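Ticket: Desktop won't start after move, Serivcombe community learning room
Opened by: Tuva Björklund
Assigned to: Kelechi Lawal
Priority: normal
Status: open, waiting on part

Tuva Björklund wrote:

Hi Kelechi, hope you had a lovely weekend and that the garden is behaving itself. I'm sorry to land another one on you so soon after the printer business, but the older tower (the one we call Lisetti, on the desk nearest the kettle) has stopped starting up. It was fine on Thursday afternoon. We shifted the desks along to make space for the sewing group, and when I plugged everything back in I got the fans, a light on the front and then two long beeps, over and over, with nothing on the monitor at all. I've tried the other monitor, the other power lead and the outlet by the door, and it's the same every time.

There are 500 scanned photos on it for the Magnusson family history display, which I would dearly like to see again before February. Please tell me they're all right!

Kelechi Lawal wrote:

Hi Tuva, garden's a jungle, thanks for asking. Don't fret about the photos yet. Beeps at startup come from the board before it ever goes looking for the drive, so I'd be surprised if the move had hurt them. I came by on Nov 19, 2023 while it was quiet, unplugged it from the wall and took the side off. Memory sticks came out, and then I took the processor out as well to have a proper look at the socket. Both are in anti-static bags in the top drawer with your name on them, so please don't let anyone tidy that drawer, however tempting it gets.
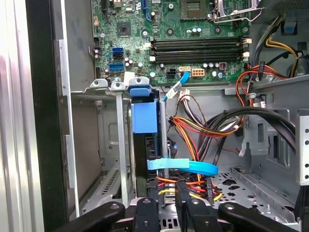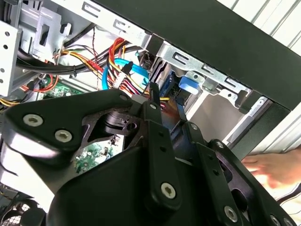 One of the memory sticks has a mark across its contacts that won't clean off, and I'm fairly sure that's our culprit. I tried it in my own test machine at home and got the same two long beeps. The second stick passed its test overnight without a murmur, so if you were truly desperate you could run on that one alone, though it'd be slow going with the scanning software.

I've asked Belalo for a matched pair. They quoted 6 working days, and they've been pretty good about that in the past. In the meantime:

- leave the tower unplugged, please
- don't put the side back on, I'll do that once the processor is in
- keep mugs on the other desk (I know, I know)

When I come back I'll fit the processor with fresh paste, put the new memory in, and go over every cable by hand before we try the power. Then we'll copy the photos onto the external drive, first thing, before anybody checks their email on it.

Tuva Björklund wrote:

Oh, what a relief, thank you so much. I've put a tea towel over the open side to keep the dust out, is that okay or will it do something dreadful with static? The drawer is taped shut and the sewing group have been told. I've found the external drive too. It says 500 GB on the back, so I'm hoping that's plenty.

Kelechi Lawal wrote:

Plenty of room for the photos, yes. Swap the tea towel for a clean paper bag if you've got one, just laid over loosely, as towels shed fluff. I'll message when the parcel turns up and we can sort out a morning that suits you.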